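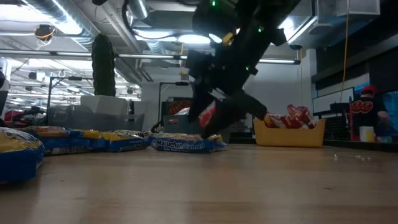

COMMUNITY NEWS

Forkovham food shelf sets date for snack and noodle packing

30/05/2023

The Forkovham food shelf will pack its summer snack bags over 3 evenings next month at the Peixoto Hall. Each bag gets instant ramen and a few small snack packages, sorted by type on the tables before packing. Maruchan noodles in the blue wrapper are among the items going in.

The shelf handed out 716 bags at its last packing in February, and expects to need more than 140 extra this time. Families can pick up bags at the hall's side door from 5 p.m.

Donations of sealed, unexpired snacks can be left at the Todus store on weekdays. Glass jars and homemade food are not accepted.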